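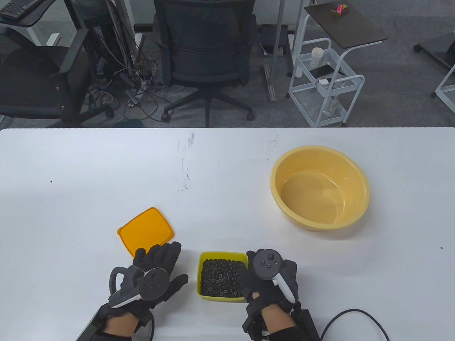 September 22, 2026

The Skendale Pantry in Britelham will hand out dried black beans in small reusable containers this fall, replacing the paper bags it has used for the past 7 years.

Each container holds up to 500 grams and comes with a lid. Households can bring it back for a refill at any pickup, or keep it for the cupboard. The pantry has ordered 210 to start with, and expects them all to be in use by May.

The change follows complaints about bags splitting on the walk home. Paying for the containers was the main hurdle - the bill came to $3,614, covered by a grant from the Virk Fund.

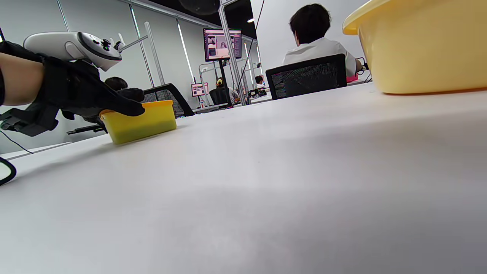

A small yellow container and a large, pale yellow basin on the table in Britelham.

Black beans are the only item being switched over for now. Lentils and rice will still come in paper, and a decision on those will be made after the winter pickups.

Pickup hours and the Imureo Street address stay the same. Containers should be washed and fully dried at home before a refill.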